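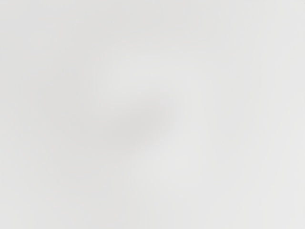 Search this journal Enter keyword or author

4.2 Wrist View Dropout

We tested whether the Riltix policy depends on its wrist view when that view carries little detail. Training used 960 simulated drawer episodes. In one condition the wrist input was replaced with flat gray for 10 consecutive steps; the external view was left unchanged. Each condition was repeated with 3 random seeds, following Queiroz and Camargo. 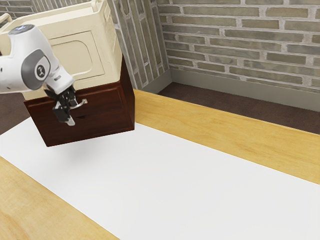

Mokemwood, August

Figure 2. External view in simulation. The gripper is closed around the handle of the wooden drawer unit, which is raised above the table.

Contact between the gripper and the handle was scored separately from drawer opening. An episode in which the whole unit left the table was recorded as a failure, whatever the state of the grasp.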